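A kitchen you can't break

Pultthorpe is a practice kitchen for robot arms, and it lives entirely on your computer. I've had it for 2 weeks and I keep finding excuses to go back!

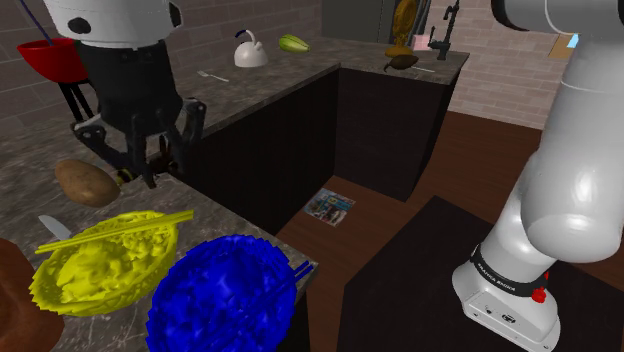

Setup took 8 minutes. Csaba Kocsis of Derum, the team behind it, told me he wanted clutter – a potato by your bowls, a magazine on the floor – and it does make planning a grab much more fun. My favorite so far is the toy hornet. Those skinny legs had me creeping in from four different angles (and grinning the whole time).

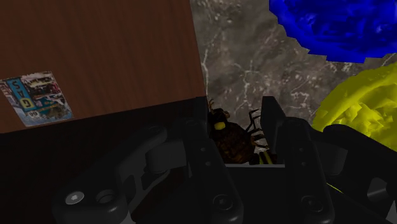
What you get

The base kit has the arm, the kitchen and 1198 practice tasks.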